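Goter Youth Soccer Club: Notes on the Spring Season

Posted in March by Danjuma Uzor, Director of Coaching
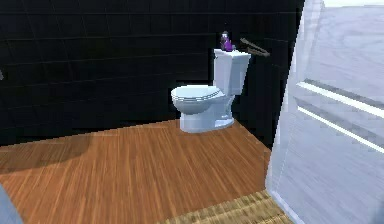 Registration and Team Placement

Registration for the spring season has closed with 125 players enrolled across all age groups. Families who submitted their forms on time have received a placement notice by email. Those who have not should write to the club office and include the player's full name and birth year. Requests to move between teams will be reviewed once the first two weeks of training are complete, and I would ask parents to let the coaches work with their groups before raising the matter.

The under-12 girls will be coached again by Poul Grímsdóttir, whose team finished second in its division last fall and conceded fewer goals than any other side in the club. Yoshinori Honda moves from the under-10 boys to the under-14 boys. Khải Bùi joins us as goalkeeping coach and will hold a separate session for keepers of every age group before regular training. Keepers should arrive with gloves and a water bottle, and should check in with him before warming up.

The Nørgaard Cup

We will send three teams to the Nørgaard Cup at the end of the spring. The tournament follows the same format as last year, with group matches in the morning and knockout rounds after lunch. Rosters are limited to 12 players for the smaller-sided divisions. Coaches will announce their selections after the fourth league match, and attendance at training will be considered along with performance.

I have written here before about my reservations concerning tournament play for the youngest groups. Three matches in one day is a great deal for a nine-year-old, and the quality of the soccer suffers by the afternoon. The under-10 teams will therefore not travel this year. They will play a home festival against Petetti and Justent, with short matches, no standings, and equal playing time for everyone.

Fields and Equipment

Field two remains closed while the grass recovers near the north goal. All training has been moved to fields one and three until further notice. Please do not allow players or younger siblings to cross the roped area.

The winter fundraiser brought in $3348, and the club is grateful to every family that took part. The money has been set aside for two portable goals and a new set of training balls. Kári Østergaard is handling the order.

Conduct on Match Days

Parents are reminded to stand on the side of the field opposite the team benches. Instructions during play should come from the coach. Questions about a referee's decision may be sent to me in writing the following day, and I will answer them.

Match schedules will be posted on the club page as soon as the league confirms kickoff times.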